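Kitchen and Workshop Tips
Setting up a counter the way a robot club does (and where I'd ignore them)
27/05/2025

I have been writing up household tips long enough to distrust anything with a motor in it. So when the robotics club at Skoramham High sent me their project notes and asked whether my readers might get some use out of them, I said I'd read them and promised nothing else.

The project is called Kovano. The students are teaching a two-armed robot to do small kitchen jobs: reach for a thing, pick it up, put it somewhere, open a door. All of it happens on a computer so far. The kitchen is simulated and the robot is simulated, and in my view that takes the shine off some of the claims in the notes, because a simulated kitchen has never had jam on the drawer pull. They plan to enter the Zultberg student challenge in January.

What did interest me was the prep. Before the students let the arms try anything, they have to decide where every item goes, how close, which way it points and what is behind it. Most of us never think about that. I went through the notes with a pencil and kept what seemed worth trying in a house with people in it.

Point the handle at the hand

The club's first exercise is one long-handled item, set down flat, with the handle aimed at the open gripper. If the handle points anywhere else the whole arm has to swing around to meet it, and according to the notes that is where most of the early runs went wrong.

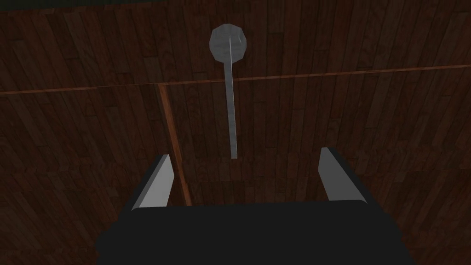 Kitchen and Workshop Tips, No. 36

I tried this with my own ladles, whisks and wooden spoons for two weeks. Lay them in the drawer with every handle toward you, business end to the back. I had always alternated them, head to tail, to fit more in. You do lose room. I took out the second whisk and the melon baller and have not missed either one.

It works better still in the shop. Screwdrivers in a shallow tray, handles toward the edge of the bench. Chisels the same way, and there I'd call it a safety rule.

Where I part company with the club is on their spacing. They want a clear hand's width around every item. Fine for a robot with two stiff fingers. A person who gives every spoon a hand's width will need a kitchen the size of a school gym.

Dark things on dark counters

There is a good page in the notes on color. The students found that some items were much easier for the program to pick out than others, depending on what they were sitting on. A pale item on dark wood gave no trouble. A small dark item on brown wood gave plenty.

I don't need a computer to tell me that, but I do need reminding. My kitchen shears have black handles and my counter is nearly black, and I have hunted for those shears with the bacon burning. A wrap of bright tape around each handle fixed it. Use cloth tape, the kind sold for hockey sticks, and replace it when it gets grubby. Do the same for:

the peeler
the bottle opener
the little hex key that came with the stove
anything you lend to a neighbor

Wipe the handle with rubbing alcohol before you tape it, and let it dry.

One hand for the door, one for the dish

The second exercise uses both arms, and here the notes get ambitious. One arm deals with a round piece of kitchenware while the other is meant to go for a cabinet handle. Tassanee Srisuk, a junior who wrote most of this section, makes a fair point about it: the order matters. If the robot picks up first, it then has to manage the door with a load on one side. If it opens first, the door is in the way of the pickup. The club changed its mind about this twice.

My advice for people is simple enough. Open the door first, all the way, and then lift the dish. I can't count the casseroles I have balanced on a forearm while hooking a cabinet open with one finger, and I have the chipped lid to show for it.

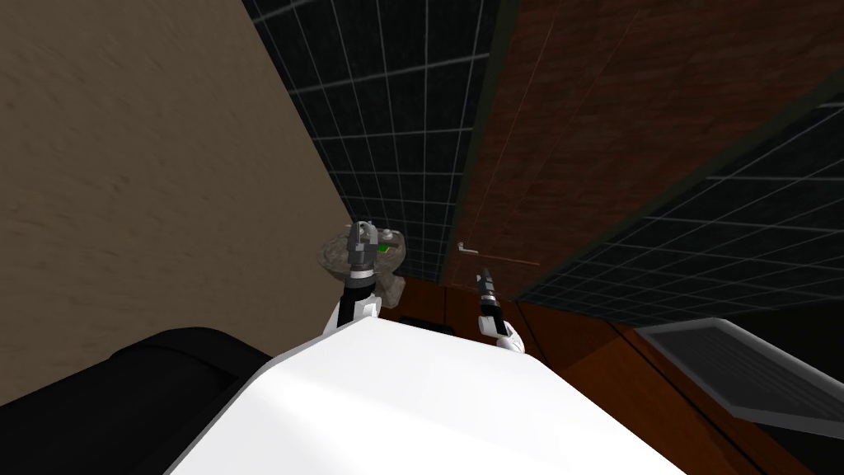
If your door won't stay open by itself, the hinge wants adjusting. Most modern cabinet hinges have two or three screws you can reach with a Phillips driver. Give one screw a quarter turn, test the door, and only then touch the next. Write down what you turned. On older doors a dab of candle wax on the hinge pin will sometimes add enough drag to hold it.

Bar handles are easier to grab than knobs when your hands are greasy, and the students say grippers like them better too. I'll take their word for the grippers. If you're switching from knobs to bars you'll have one old hole and need one new one, so make a drilling template from scrap wood and check it on the inside of a door before you drill the front. Put painter's tape over the spot first. Drill from the face side, with a block clamped behind.

Keep the landing spot clear

"Decide where it's going before you pick it up" is written at the top of a page in capital letters. Bronisława Szulc, who teaches the class and has run the club for several years, tells me she says it to the students even more than she says it about the robot.

I have no quarrel with it. Before you drain pasta, clear the sink. Before you take a sheet pan out of the oven, put the trivet down. In the shop, have the sawhorses up before you lift the plywood. It sounds too plain to print and yet I burned a ring into my mother's table by skipping it.

About those success numbers

The notes say the club made 211 practice runs of the two-arm job over the spring and was pleased with the last 16. I asked what "pleased" meant. It meant the left arm reached the item and the right arm ended up near the handle. Near! If I told you my soufflé ended up near the plate, you would have questions.

To their credit they didn't argue. They sent another still from the same session and a longer explanation about camera angles and tilt, which I read twice and followed once. 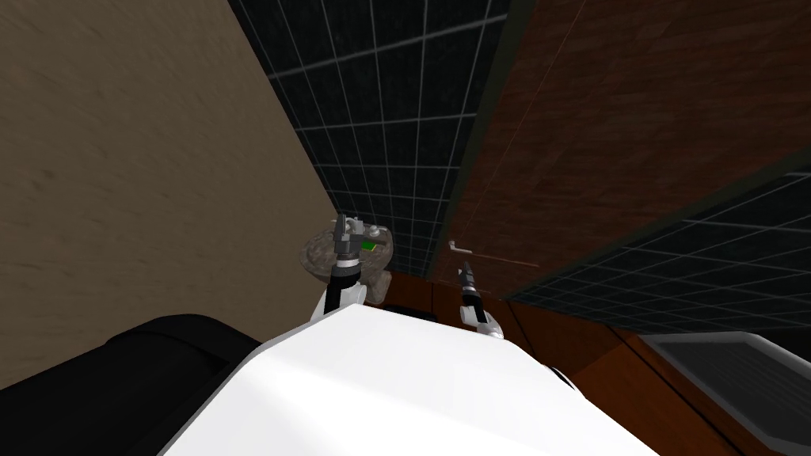
Two-arm exercise, Kovano kitchen. Right gripper empty in front of the cabinet.

I'd like to see the same job done with a real cabinet, a real dish and someone's little brother running through the room. The club says it has the use of a bench in the Szczepańska building over the summer, along with a budget of 235 dollars, so we may find out. I remain doubtful. I have also been wrong about slow cookers.

Keeping a run log

Last one, and it's the tip I expect to go on using. For every run the students write one line: what they changed, what happened, what to try next. They are strict about changing one thing at a time.

Do this with bread. Tape an index card inside the flour cupboard and put one line on it per loaf. Water, time, oven, result. Change only the water this week and only the time next week. I had been fiddling with three things at once for years and blaming the yeast.

It does for finishes as well. Keep the offcut from every stain job, write the product and number of coats on the back in pencil, and store them on a nail by the door. Pencil holds up better than marker under oil.

Two corrections from last issue: the vinegar in the kettle recipe should be white vinegar, and the shelf pins are a quarter inch, so use a quarter-inch bit. Thanks to the reader in the brick house on Alder who brought his shelf over to show me.

Questions about Kovano should go to the club at Skoramham High. Questions about hinges can come to me.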